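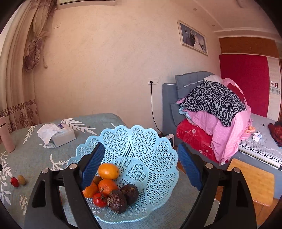
Storing mixed fruit in one basket

trurkingate
12/02/2022
Openwork plastic basket, mandarins beside passion fruit. Does the wrinkled skin mean they're done?

Rónán Ó Briain
No. Wrinkled is ripe. Tomatoes should stay out of that pile, though. They bruise under citrus.

barrientos50
Disagree. One layer of mandarins won't bruise a firm tomato.
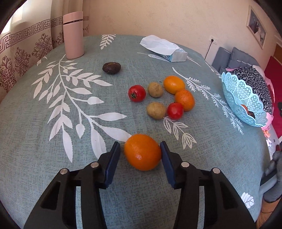 Potatoes are a separate matter. Keep them in the dark, away from the oranges and avocado.

trurkingate
Fridge for the avocado?

Rónán Ó Briain
Only once it gives at the stem end. 2 days after that, maximum.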